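Setting up your Jelora reading library
24 shares | 2 comments

Section 2. Adding books and keeping your place

Before you begin, please charge the reader fully and connect it to your home network. The first start takes longer than the next ones.

1. Open the Library page and press Add Books.
2. Choose the folder where your novels are saved. Jelora accepts up to 1,000 titles on one reader.
3. Wait until the counter stops. Do not close the cover during this time.
4. Press Sort by Series. The crime and thriller novels will be placed in order of story, if the publisher has given the number.

Note: Some older novels have no series number. You can write it by hand under Book Details -- for example, the Urnia mysteries by Monique Huet must be numbered from 1 to 11.
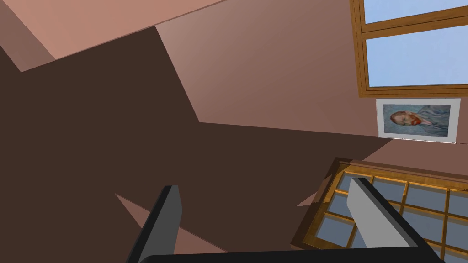 5. Open a book and touch the top corner of the page to put a bookmark. Each book can hold 16 bookmarks.
6. To hide the summary of a book, go to Reading Options and select No Spoilers. The back cover text is then replaced by the title and the name of the author.

Caution: If you select Remove Book, your bookmarks and notes are also erased. Please make a copy of your notes first (see Section 4).

7. When two persons use the same reader, create a second profile. Each profile keeps its own last page -- so your partner will not lose the chapter.

Note: Lending a book to another reader is possible only when both have version 2 of the software.

Guide revised by Killian Fleury, 9 January 2018

Share this page (24)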